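件名: Re: [lukham-ml] Clandgate戦の感想と、来月のZustwood遠征について

Lukham観戦MLの皆さま

返信が遅くなりました。前のメールを引用しながら書きます。

> 配信で最後まで見ました。105対91という数字だけだと楽に勝ったように
> 見えますが、第三クォーターの途中までは完全にClandgateの試合でした。
> あの時間帯にゾーンに切り替えたのは正解だったのでしょうか。
> こちらの画面では、外から打たれ放題になったようにしか見えませんでした。

ゾーンは正解だったと思っています。確かに切り替えた直後に左のコーナーから二本続けて決められましたが、どちらも打たせてよい選手のシュートでした。困っていたのはその前の時間帯で、マンツーマンのままハイピックを仕掛けられ、センターが上まで釣り出されてゴール下が空く、という形が何度も出ていました。ゾーンにしてからはその形がなくなりました。

それより気になったのはリバウンドです。ゾーンの時に弱い側のガードが誰にも体を当てずにボールを見上げている場面が多く、相手のウイングに飛び込まれて二次攻撃を許していました。Shehu戦でも同じことをやっています。サイズの問題だと言う人もいますが、あれは当てに行っていないだけで、サイズ以前の話です。

> 前半の得点が66点というのは、今季のホームでは一番多いのではないですか。

手元の記録では一番です。ただしこの66点はLukhamではなく両チーム合わせた前半の数字ではないか、という指摘が別のメールにありました。公式のボックススコアで確かめたところ、合計ではなく、Clandgateの前半の得点でした。つまり相手に66点取られて折り返し、後半は25点に抑えたことになります。後半の守備がどれだけ変わったかは、この数字を見てもらうのが早いです。「ホームで一番多い」というのは「ホームで前半に取られた点として一番多い」と読み替えてください。前に私が流した速報の書き方が悪かったので、訂正します。

> 観客はどれくらい入っていましたか。配信ではベンチの反対側の
> スタンドしか映らず、よく分かりませんでした。

発表は2,410人です。ベンチの裏は下の段まで埋まっていて、反対側の上段には空きがありました。アウェイ席は太鼓を持ち込んでいて、フリースローの時はかなりうるさかったです。音の割に人数は多くなかったと思います。

売店は第二クォーターの終わりにはもう温かいものが売り切れていました。次から行く人は試合前に買っておいた方がいいです。東側の入口は改修で使えず、駐車場から来ると建物を半周することになります。これは今季いっぱい続くそうです。

> Zustwoodは初めてなのですが、席はどちら側が見やすいですか。

Zustwoodの体育館はLukhamと違ってスタンドがコートの長辺の片側にしかありません。反対側は壁で、ベンチとオフィシャル席がその壁側に並びます。ですから長辺で見るならどの席からでもベンチが正面に見えます。見やすさの差はほとんど段の高さで決まります。下から三段目までは通路を歩く人で視界が切れるので、四段目より上を勧めます。ゴール裏にも少しだけ席がありますが、手すりがちょうど目の高さに来ます。座高にもよりますが、私は一度で懲りました。

遠征の件もここでまとめておきます。

集合は前回と同じ駅の北口、正午です。試合開始が午後三時なので、途中で昼を取っても間に合います。帰りは延長になった場合に備えて一本遅い列車で考えていますが、早く帰りたい人は試合終了後にそのまま抜けてもらって構いません。切符は各自で買ってください。前回まとめ買いをして払い戻しに手間がかかったので、今回はやりません。

観戦券は、アウェイ側の割り当てをまとめて申し込む予定です。希望する人は、このMLに流さず私あてに枚数だけ送ってください。前回は全員が全体に返信して、肝心の連絡が埋もれました。

Zustwoodは今季、ホームではまだ二敗しかしていません。速攻が多いチームで、Lukhamのターンオーバーの多さとは相性が悪いです。Clandgate戦の前半のようにサイドラインからの入れ直しで引っかけられると、点差はすぐに開きます。逆にハーフコートに落とせば、外のシュートはそれほどでもありません。Shehuが先に勝った試合も、後半をほとんど歩くようなテンポで進めたものでした。見ていて面白い試合ではありませんでしたが、参考にはなると思います。
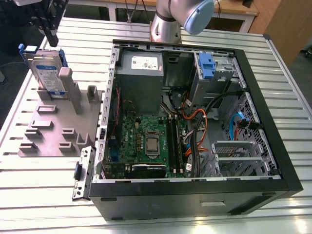
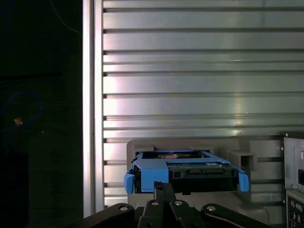

Shehu戦の録画は、見逃し配信の期限がもうすぐ切れます。第四クォーターだけでも見ておくと、Zustwoodでの守り方の話がしやすいです。特に残り二分からの、ボールをサイドに追い込んでタイムアウトを使わせたところです。あれをアウェイでもできるかどうかだと思います。

先発の話も出ていましたが、私は今の五人を変えない方に一票です。第二クォーターに控えのガード二人を並べた時間帯は確かに良かったのですが、あれは相手も控えを出していた時間で、先発同士で当てた時に同じように回るかは分かりません。試すなら順位の決まった後の3月でいいでしょう。

あと、ML宛てのメールの件名を変えずに別の話題を始めるのは控えてください。今回も「Clandgate戦の感想」の下に応援用タオルの色の話がぶら下がっていて、探すのに苦労しました。タオルの話は件名を新しくして立て直してもらえると助かります。私は今の色のままで構いません。

遠征の参加希望は今月中に連絡をお願いします。

lukham-ml 遠征担当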